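# Losura Open Day: Counter Demo Recordings

Last updated: Apr 15, 2018

14 shares | 3 comments

## What is in this folder

Recordings and notes from the counter demonstration at the Losura open day. The demo ran on the simulated kitchen that the Pelia group uses for its arm work. Visitors watched the arms on a wall screen, and those who wanted to could drive them from a desk at the front of the room.

The set holds 1,430 episodes. Most were recorded by staff in the weeks before the open day, so that there would be something to replay if the live session went down. Visitor episodes are kept in a folder of their own and should not be mixed with the staff ones without reading the notes on quality further down.

This card is written for people who were at the open day and asked for the files, and for students at Stullow who will use them in the fall course.

## How the demo ran

Each session opened with a short talk on the setup. After that a member of staff drove the arms through one task, and then two visitors at a time took the desk. A session was meant to last 20 minutes. The afternoon ones ran long.

The tasks were:

- Move a named item to a clear part of the counter.
- Put a named item in the basket.
- Bring the basket forward, then push it back.
- Free drive, with no goal set.

The task was read aloud by the host and typed in as a single line of text. The line is saved with the episode exactly as typed, spelling mistakes included. If you need clean text, use the `task_id` field.

Free drive was added on the day at the request of the hosts. Younger visitors liked it best. Those episodes have a `task_id` of 0 and no success mark.

## Files

- `staff/` holds the episodes recorded before the open day.
- `visitors/` holds the episodes recorded at the desk.
- `replay/` holds the 100 staff episodes picked for the wall screen. They are copies, so leave this folder out if you are training on `staff/`.
- `notes/` holds the session log and the talk handout.

Each episode has its own folder with the camera views, the arm positions and commands, and a small text file with the task line, the start layout and the success mark. Times are in seconds from the start of the episode.

The start layout is given by number. A layout fixes where the items are put down at reset. It does not fix the light, which is set again for each episode, so two episodes with the same layout can have quite different shadows.

## Collection

Driving was done with a pair of hand controllers, one for each arm. The controllers were set to half speed for visitors and full speed for staff. This shows clearly in the length of the episodes, and anyone comparing the two folders should account for it.

Success was marked by the host with a key press. There was no automatic check. Paraschiva Coman went through the staff marks afterward and corrected the ones that did not match the recording. The visitor marks have not been gone through.

No names, voices or faces of visitors were recorded. The desk had no camera and no microphone.

## Known problems

- In the first session the left controller was not zeroed. The left arm drifts slowly in all of those episodes. They are tagged `drift`.
- Some visitor episodes stop early. The host ended them when the next pair was waiting. They are tagged `cut` and have no success mark.
- The near view can lose sight of the item being moved when a gripper comes close to the lens. Use a second view if you need the item the whole way through.
- Tall items sometimes tip at reset, before any arm has touched them. We left these in. Look at the opening second of the episode before you trust the start layout.
- The task line says "bowl" in some episodes where the host meant the basket. There is no separate bowl task.

## Changes since the first upload

The first upload had the replay copies inside `staff/`, which meant they were counted twice. They have been moved out. If you downloaded the files from the link on the open day handout, get them again.

The session log now has the host's initials next to each session. The handout has a corrected address for the Jääskeläinen building.

A second round is planned for July, with the same counter and a longer slot for each pair. Those files will get their own card.

## Sample views

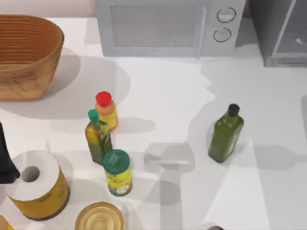
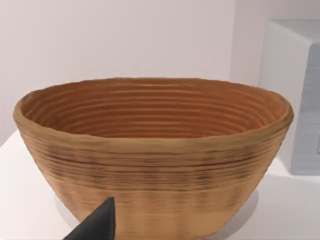 Both views: simulated kitchen counter, Pelia group / Losura open day.

Full-size stills can be pulled from any episode with the script in `notes/`. It takes an episode folder and a time in seconds and writes one file for each camera.

## Use and credit

The files are free to use for teaching and research. Please credit the Losura open day and the Pelia group, and say which folder you used. The item models came with the simulator and have their own terms, so do not pass them on separately.

Questions about the success marks go to Paraschiva Coman. For anything else, write to the group desk at Losura.

Contact | Terms of use | Back to top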